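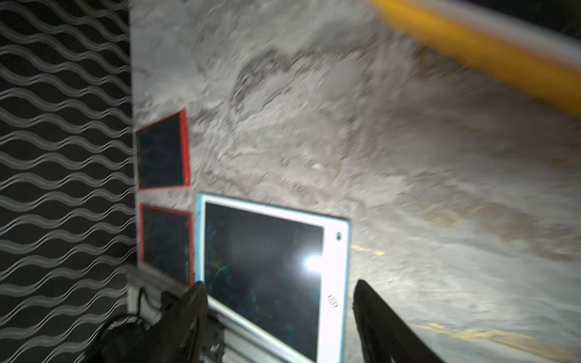 The Salt Road Home: Collected Poems

Adanech Wubshet
Translated from the Amharic by Bethel Zeleke
With an introduction by Kedir Kahsay

Haslinger Press
Kurow Library of Poetry in Translation
Two volumes, sewn cloth, in slipcase
531 pages, numbered continuously
Amharic and English on facing pages
Catalog number 2387
Published July 2012

Overview

The Salt Road Home brings together all of the poems that Adanech Wubshet has chosen to keep in print, from the early verses that circulated in handwritten copies to the long sequences of her later years. The English translations, by Bethel Zeleke, were prepared over a period of 14 years and were read in draft by the author. Most of them appear in print for the first time in this edition.

Wubshet's subjects are close to home. She writes about kitchens, bus stations, schoolrooms, the death of her parents, and the journeys that salt traders in her mother's family made before the roads were paved. Her lines are short and her vocabulary is plain. In the original, much of the effect depends on words that carry a second meaning below the first, and the translator has taken care to show, in brief notes at the back of each volume, where such a meaning could not be carried into English.

The edition is intended for general readers of poetry as well as for students and teachers. No knowledge of Amharic is required.

About the Poems

Volume I opens with "Measures," a group of short poems named for the containers and weights used in a market: the cup, the tin, the double handful. These were the poems by which Wubshet first became known, and several have been set to music. They are followed by "Letters to the Second Floor," addressed to a neighbor whom the speaker hears every day and never meets, and by the complete text of "Teacher's Register," in which each poem is given to one pupil in a village class. Readers who know the earlier selection of "Teacher's Register" will find that the order has been changed. The author asked that the poems follow the seating of the classroom, row by row, as they did in her first manuscript.

Volume II is given mainly to the longer work. The title sequence, "The Salt Road Home," follows a caravan on its return journey, when the animals are lightly loaded and the traders have money and time to talk. It is spoken by several voices, among them a boy on his first trip and a woman who keeps a resting house. The volume closes with the late poems, which are spare and often no longer than four lines.

From the Introduction

"Readers have sometimes called Adanech Wubshet a poet of memory," writes Kedir Kahsay. "I have always found her to be a poet of arithmetic. She wants to know what was owed, what was paid, and who was standing at the door when the paying was done. Her grief keeps accounts. So does her humor, and there is a good deal of humor in these pages, some of it at the expense of poets."

The introduction runs to 22 pages and includes a short account of the author's life, a discussion of her meters, and a guide to further reading. It was written for this edition.

From the Translator's Note

"I began with the poem called 'Lid,' which has eleven words in Amharic and needed nineteen in my first English draft. I have returned to it every year. The version printed here has thirteen, and the author has told me to leave it alone.

"Where a rhyme could be kept without forcing the sense, I have kept it. In 'Letters to the Second Floor' this was seldom possible, and I have tried instead to keep the length of the breath. Place names are given as the author says them. Names of foods are left in Amharic and are not set in italics, at her request."
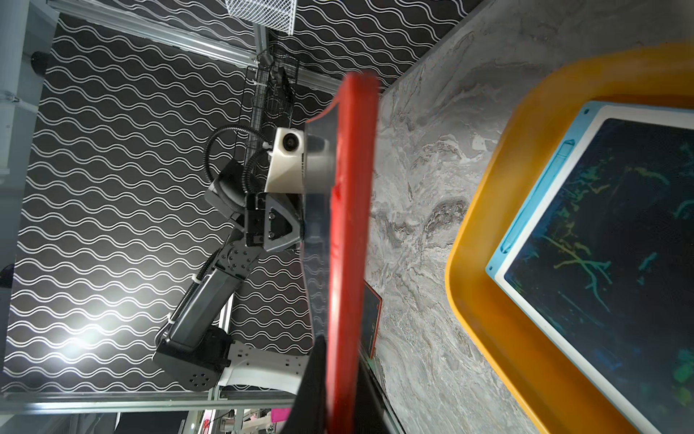 The note also describes the translator's treatment of proverbs, of which the poems contain a great many, often shortened or turned around. Where a proverb has a familiar English counterpart, the counterpart has not been used. A literal rendering is given in the poem, and the full form of the saying may be found in the notes.

Contents

Volume I
Introduction, by Kedir Kahsay
Translator's Note
Measures
Letters to the Second Floor
Teacher's Register
Poems from the Bus Station
Notes to Volume I

Volume II
The Salt Road Home
My Mother's Chairs
Three Weddings and a Well
Late Poems
Uncollected Verses
Notes to Volume II
Index of Titles and First Lines, in Amharic and English

Design and Production

The edition was designed by Natnael Ayele, who also prepared the Amharic text for the printer. The English is set in Stikberg, a roman face with generous spacing that sits comfortably beside the Ethiopic characters. Both languages are given equal size and weight on the page, and each poem begins on a new opening so that the original and the translation may be read line against line. Long poems carry line numbers at every tenth line.

The text is printed on acid-free, cream-colored paper. Sections are sewn, and the volumes will lie open at any page without pressure on the spine. The cases are covered in dark green cloth with the title stamped in both languages. Each volume has one ribbon marker. The slipcase is covered in the same cloth.

Trim size: 5 1/2 by 8 1/2 inches.

The volumes are not sold separately. A reader who has lost or damaged one volume may write to the Orders Department, which keeps a small number of single copies for replacement.

Corrections

Two errors have been noted in the first printing. In Volume I, the last line of "Tin" on the English side should read "and the rest for the road." In the index to Volume II, the entry for "My Mother's Chairs, IV" should refer to the page following the one given. A printed correction slip is enclosed with all copies now leaving the warehouse and will be mailed without charge to earlier purchasers who request one.

Comments on the Edition

"Bethel Zeleke's English is quiet and exact. I read the title sequence aloud to my students over three class meetings, and at the end of the third they asked to hear the resting house section again. The notes are short, and they answer the questions that students do ask."
Nithin Rajan, instructor in comparative literature

"A handsome and careful piece of bookmaking. One could wish for a fuller account of the uncollected verses, several of which are printed without dates."
The Zemberg Review

About the Author

Adanech Wubshet worked for many years as a schoolteacher and later as an examiner of teachers. Her poems first appeared in school magazines and in broadcasts for rural schools. She is the author of six books of verse and a collection of stories for children. She no longer gives public readings but continues to correspond with readers, and letters sent in care of the Press will be forwarded.

About the Contributors

Bethel Zeleke is a translator and editor. Her earlier work includes two anthologies of contemporary verse and a translation of Wubshet's children's stories.

Kedir Kahsay is a critic and teacher of literature. His essays on meter and oral verse have been published in book form by the Press.

Natnael Ayele is a book designer whose work is chiefly in editions that combine two scripts.

The Kurow Library of Poetry in Translation

The Kurow Library publishes poetry in facing-page editions, with new translations and a brief apparatus. Volumes are chosen by the editors of the Press on the advice of outside readers. Each title is kept in print for as long as stock and demand allow, and prices within the series are held at the same level wherever possible. Proposals from translators are read once a year, in November. A proposal should include a sample of not more than twenty pages with the original text, a letter describing the work as a whole, and a statement of who holds the rights. Complete manuscripts should not be sent.

Ordering Information

Individual readers may order through any bookseller or from the Press by mail. Orders should state the title and catalog number. Payment is due with the order, except in the case of established accounts. Shipments within the United States are sent by ground mail in a fitted carton; please allow three weeks for delivery.

Libraries may place standing orders for the full Kurow series. Standing-order customers receive each new title on publication and may return any volume in unmarked condition within sixty days.

Teachers who wish to consider the edition for classroom use may request an examination copy on school or department letterhead. The request should give the name of the course, the expected enrollment, and the term in which it will be taught. Examination sets are supplied without the slipcase.

Permissions

Requests to reprint poems or translations, to record them, or to set them to music should be addressed to the Permissions Department of Haslinger Press. Please list each poem by its English title, with the volume and page number, and describe the intended use. Rights in the Amharic texts are held by the author, and requests that concern them will be passed to her. Up to four poems may be copied for use in a single class without written permission, provided that the names of the author and the translator appear on every copy.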